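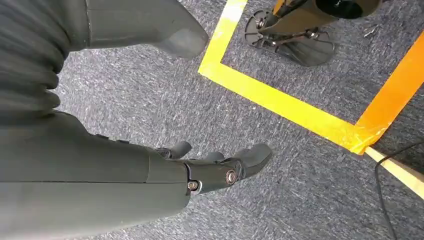
Unit 6. Learning from demonstration when the robot can see its own hand

Notes to go with the lecture of Sat 30 March

Welcome back, everybody, and thank you for coming in on a weekend. I know the room is chilly and the coffee machine is not what it should be. These notes cover the same ground as the talk, a bit more slowly, and I've put in a few things I always mean to say out loud and then run out of time for. Please read them with the Natis paper beside you, or at least its method section, which we handed out last time.

1. Where we left off

Last week we talked about behavior cloning. You have a person guide a robot through a task, you record what the robot's cameras see along with what the arms and hands are told to do, and you train a policy to go from the first to the second. It's a lovely, plain idea and it works better than it has any right to. The trouble starts when the policy drifts a little from anything the person ever showed it. One small error leads to a view it doesn't know, that view leads to a larger error, and off we go. You'll remember the drawing of the lane and the ditch (my apologies again for the drawing).

Today's question is a narrower one. Given a fixed amount of demonstration data, how much does it matter where the cameras sit?

2. Two kinds of view

A wrist camera rides along with the arm. It is close to the fingers, it rarely loses them, and for the last few inches of a grasp it is very hard to beat. What it lacks is context. When the arm is down low and off to the side, most of its pixels go to the floor and to the robot itself, and the policy has to work out what to do from very little.
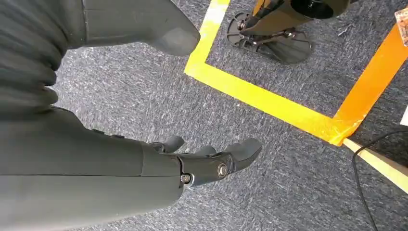 Figure 1. Wrist view. Forearm and open hand over the carpet, with the taped square beyond.

Look at how much of that view is robot. Students often want to crop or mask those parts, on the grounds that the robot already knows where its own arm is from the joint readings. I used to teach it that way myself! Begoña Gallardo talked me out of it when we were planning the Jumalix runs. Her point was that the fingers in the image tell the policy how the hand sits relative to whatever is near it, and joint readings alone can't give you that, especially with a little slack in the wrist. So we keep the pixels. If you'd like to test the other choice for your project, please do, and I'll be glad to be wrong a second time.

A head camera gives you the opposite bargain. You get the table, the objects, the other people and the furniture all at once, at the price of fine detail near the fingertips. Hands also get in the way of things, as hands do.
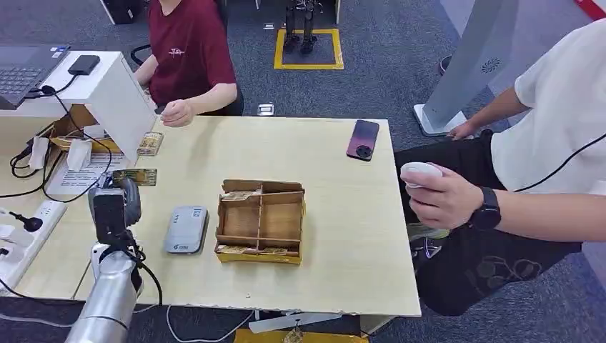
Figure 2. Head view. Gripper at left, divided box on the table, handheld controller at right.

Clutter is worth a word. A shelf, a laptop, cables and a box with dividers all compete for the policy's attention, and some of them will have moved by the next session. A network trained in one tidy arrangement will happily learn that the correct moment to close the gripper is when the laptop is in the corner. We call this a spurious cue, and the head view is full of them. The wrist view has fewer, but do not think it is free of them. Bright floor tape is a strong, simple pattern, and a policy may well come to lean on it.

3. The comparison

The Jumalix set holds 2,621 demonstrations. From these we drew a training pool, and kept 226 back that no policy was allowed to see. Three policies were trained: wrist only, head only, and both together. Everything else was held the same, including the action space and the length of training. Each policy was then given 300 trials on the robot.

The ranking came out as most of you guessed in class, with both views together in first place. The part I find more interesting is how the single views failed. Wrist only tended to go wrong early, while the hand was still traveling and had nothing useful to look at. Head only tended to arrive nicely and then fumble the last bit. Mahmoud Slaoui went through the failed trials one at a time and sorted them by phase, and his table is on the course page under Giditz. It's slow work, and I'd encourage you to do the same with your own failures before you reach for a bigger network.

4. A note on hands

People ask whether a policy trained with one kind of hand will carry over to another. Mostly it won't, at least not straight away. A simple gripper has one thing to decide, open or close, and a jointed hand has a good many.

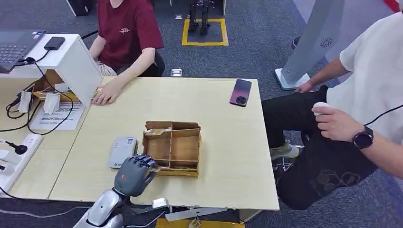 The usual remedy is to share the vision part of the network and give each hand its own output layers. You then retrain only those layers on a modest number of new demonstrations. The Jaramillo notes describe a second approach, in which both hands are mapped to a common set of fingertip targets. I like it very much on paper - the trouble is that somebody has to write the mapping, and a careless one will cost you more than it saves. We'll go through one properly when we get to retargeting.

5. Before next time

Read section 4 of the Natis paper and write half a page on this: if you could add one more camera, where would you put it, and which of the two failure types would you expect it to help? Sketches are welcome.

Pick one cue in Figure 2 that a policy might wrongly depend on, and describe a test that would catch it. Changing the cue and nothing else is a good start.

Project groups should send me their camera layout along with the task description. Projects run through to July, so there is time to change your mind once, and I'd much prefer you did it early. My door is open most afternoons, and if it's closed, knock anyway.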